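April 30, 2022

Kitchen meeting with Ilaria at nine, before either of us had eaten, which was a mistake.

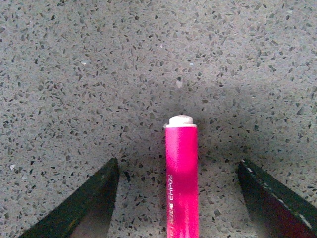 *Speckled grey worktop, shadow included.*

She wants to paint the hall. I want to be left alone with the hall as it is, a colour the last people called Oatmeal and I call Tuesday's porridge. We have agreed on a test patch, meaning she has won and I am being let down gently.

Rang Mum after lunch. She has given up sugar again, having given it up in February as well, and spoke for 30 minutes on the subject of other people's biscuits. Annunziata next door has apparently bought the good shortbread and leaves the tin open. Mum regards this as an act of war. I said she could always not go round there. Silence on the line - then the weather.

Walked to the allotment in the afternoon. The broad beans are up and the slugs have been told. Romana was on the next plot, tying in her sweet peas with a neatness I find hard to forgive. She gave me 2 spare courgette plants, so that's every evening meal in August spoken for.

Blister on left heel. New boots, £39 in the sale, and I can now see how they came to be in the sale.

Ilaria has left a paint chart on my pillow. The one she's ringed is called Quiet Linen. It looks exactly like Oatmeal. Said so. Slept badly last night, so bed early, chart on the floor.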